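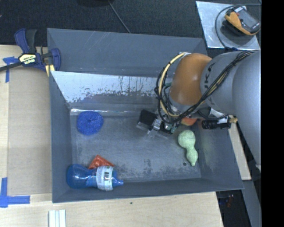
Flomura is a small collection of words that people use for containers: the bin, the tub, the crate, the bucket and all their cousins. It grew out of a disagreement at Plestetti, a translation office, where two of us worked on the same hardware catalog and could not agree on a word. A large gray rectangular bin made of metal was a "bin" for me and a "trough" for my colleague, and our client had printed "tank" in the old edition. We began to collect answers from other people in order to finish the argument. The argument is not finished, but the collection is now big enough to share.

Contents of the release

flomura_answers.csv — 3289 rows, one row for each answer
flomura_words.csv — 502 rows, one row for each different word or phrase after cleaning
flomura_people.csv — 419 rows, one row for each person who answered
prompts.txt — the text of all prompts, in the order in which they were shown
CHANGES.txt — what was changed between versions

All files are in UTF-8 with a comma as separator. Text fields which contain a comma are in double quotes. Please do not open the answers file directly in a spreadsheet program and save it again. Some programs change the answer "1/2 barrel" into a date, and we had to repair this two times.

How the answers were collected

Each person received a short written text which described a container and its use, for example: "It is made of metal, has straight sides and no lid, and you can put many small parts in it. What do you call it?" The person typed one word or a short phrase. There was no list to choose from. People could skip a prompt, and many of them did, so the number of answers is different from person to person.

We decided on written prompts after a first test with drawings. In the test, people discussed the drawing and forgot the question. With text only, the answers became shorter and also more different from each other, and this was what we wanted to study. The drawings are not in the release.

The form was open from May until the end of the summer. Reto Mösli wrote the prompts and sent the form to trade schools, kitchens, garden shops and to a mailing list for translators. Aurelia Cozma did the cleaning and made the word file.

Columns in flomura_answers.csv

answer_id: a number, unique in the file
person_id: refers to flomura_people.csv
prompt_id: refers to prompts.txt
raw: the answer exactly as it was typed, with spelling mistakes
clean: the answer after cleaning
sure: "yes", "no" or empty; people could mark that they were not sure
note: a free comment, mostly empty

Columns in flomura_people.csv

person_id: a number, given in random order
first_language: as the person wrote it
english_region: where the person learned or mostly uses English; can be empty
work: one of kitchen, garden, workshop, office, school, other

Cleaning

In the clean column we changed all letters to lower case, removed articles and corrected clear spelling mistakes. We did not join singular and plural, because "scale" and "scales" are a real problem in the kitchen prompts and we did not want to hide it. Compound words written together and apart were joined to the form with a space: "dishpan" is therefore "dish pan". Some users will not like this. The raw column is always there if you prefer to make your own decision.

The first 2000 answers were cleaned by both of us separately, and then we compared. The cases where we had different opinions are marked in the note column with the letter D. The remaining answers were cleaned by Aurelia only.

What we noticed

The words "bin" and "box" cover a very wide field. Several people gave the same word for a thing that holds flour and a thing that holds waste — for other people this was not acceptable at all. "Tub" is used freely in gardens, and in the kitchen answers it is nearly always for something soft, like butter or ice cream. "Trough" comes mostly from people who marked garden as their work. My colleague does not have a garden, so I cannot explain her choice.

People with a first language other than English use "container" much more often. I do it myself. It is a safe word, and perhaps the safe words deserve their own study.

Limits

The group is not balanced. Translators are too many, and they think too long. Children did not take part. The regions are self-reported, and a few people wrote two regions or the name of a city, which we kept as it was. Please do not use Flomura to say that a word is correct or wrong in some region. It shows what certain people typed on a certain day.

Prompt 14 has an error: it says "round" in the first line and "with four corners" in the second. The answers are kept, and they are quite creative, but leave them out if you count anything.

Related material

The Flistum list of kitchen tools uses the same codes for the work column, so the two can be joined on this field. The Bălan glossary was used only to check the spelling of rare words.

License and contact

You may use and change the files for any purpose if you name the source as "Flomura word collection, Mösli and Cozma". Corrections are welcome, also very small ones. Please send the answer_id together with the correction, and one change per message if possible. We read the messages in the evening, after the normal work, so a reply can take two or three weeks.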